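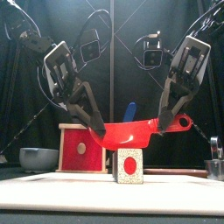
Nour Tannous wrote to us in August to ask why a machine that can weld a car door still can't sweep her kitchen. She had seen a home robot promised for next year, she said, and she had seen the same promise when she bought her last vacuum.

It is a fair complaint. A welding robot gets the same door in the same spot all day long. A kitchen floor has a chair in the way, a dog dish, and a dustpan that somebody hung on a different hook. Picking up the dustpan is a small job for a person. For two arms it means agreeing on where to hold it and how hard, then keeping it level.
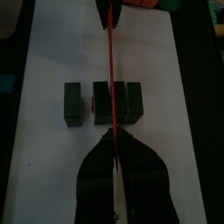
Dark green blocks on a white sheet, just beyond the fingertips of a gripper.

Shop floors have the same problem in another form. At Galtach, a packing firm in Koleditz, managers listed 49 hand tasks last year and asked which ones a robot could take over. They settled on 13. Most were lifting and stacking. Anything with a strap, a bag or a loose lid stayed with people.

Small parts are hard too. Blocks that touch each other leave little room for a finger, and a nudge to one can move the next.

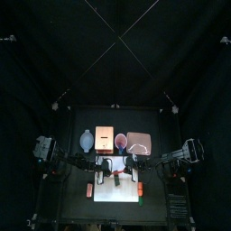
Two arms over the white sheet, with a thin red strip between the grippers.

Soft and thin things are worse. A strip or a cloth changes shape when it is picked up, so the plan made a second earlier may no longer fit. Two hands help – people use both without thinking – but two arms also have to stay out of each other's way. 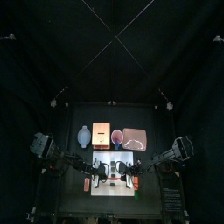 Give it a slow job and leave it alone, is the advice from Rawan Nseir, and don't stand there comparing it with a person. By that measure some chores are close. Sorting, tidying a shelf and clearing a table may come first.

Tannous was told as much and wrote back the same evening. She would take the table, she said, if it costs less than her dishwasher.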